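Section 6. Attaching the strap and setting the clasp (Givora shoulder bag)

Read this before you load the bag. Strap first, then clasp, then lining. Other order works but you'll be taking it all out again.

**What's in the dust bag**

- Bag body, Prenia or Garside size
- Chain strap, 100 cm
- Leather shoulder pad
- Two swivel hooks, one spare link

**Strap**

1. Lay the bag face down on something soft. Towel, folded sweater, whatever.
2. Open both swivel hooks. Stiff at first. Push the lever with your thumb, not a nail.
3. Slide the shoulder pad onto the chain BEFORE hooking the second side. It won't go over the hook.
4. Clip left, then right. Chain should hang flat, no twist.
5. To shorten: skip 6 links and clip into the next one. Let the leftover hang inside.

> **Caution:** Don't hang the bag by the chain with one side clipped. The side ring bends.

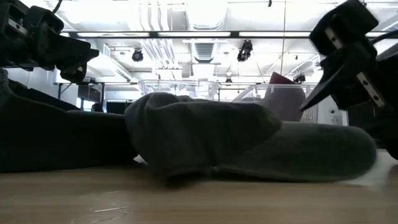 Jerome Evangelista wrote in to say step 5 is wrong for the Garside, where skipping that many leaves the bag jammed up under your arm; he skips fewer and lets the pad sit further back. Fair point. On the Garside start with the full length and go down one link at a time.

**Clasp**

6. Turn the knob sideways. Press the flap plate down over it untill it sits flush.
7. Turn the knob back. Should stop by itself.
8. If it rattles, tighten the two screws under the flap lining. Quarter turn. No more than that.

> **Note:** Dadumholm finish is a coating. No metal polish, no baking soda, no toothpaste.

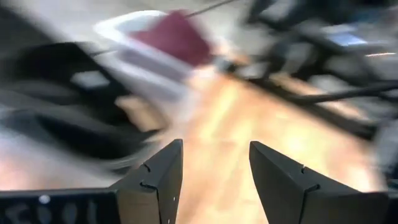

Side buckles come punched with one hole, and that's too tight for most people once the bag is full. Take it to a shoe repair place or use a hole punch, 22 mm along from the first hole. Mark both straps before you cut. The holes need to match side to side, same height, like the notches on those two dark fingers, or the flap closes crooked.

**Lining and break-in**

9. Pull out the paper stuffing. Keep it, you'll want it for storage.
10. Check the corners of the zip pocket for the silica packet. Toss it.
11. Leave the bag open overnight if it smells of glue.

> **Caution:** Dark denim rubs off on the pale colors. Wipe the back panel with a dry cloth the same day, dont wait.

Spare links and hooks: part no. 31, either size. Care and storage is section 7.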